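Forums > Local Issues > Town Budget

Home | New posts | Members | Search

corinne_k
So Isstead's midyear budget update is out and we're short again. Flendgate keeps getting its road money. What gives?

nair55
Flendgate has the warehouses – that's the tax base. My bill went up $60 and I still hit the same potholes.

corinne_k
Mine too! And they want a 25 cent parking hike.

frida.h
I don't buy the gloom. One bad half doesn't make a bad year.

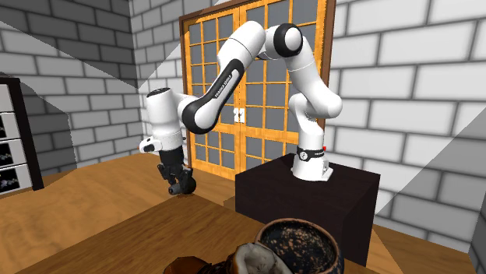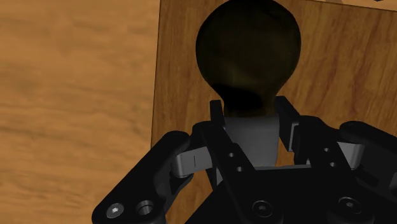

Anyway, I read the thing twice and the reserve is fine. Wait for May.

nair55
We waited last May, Frida.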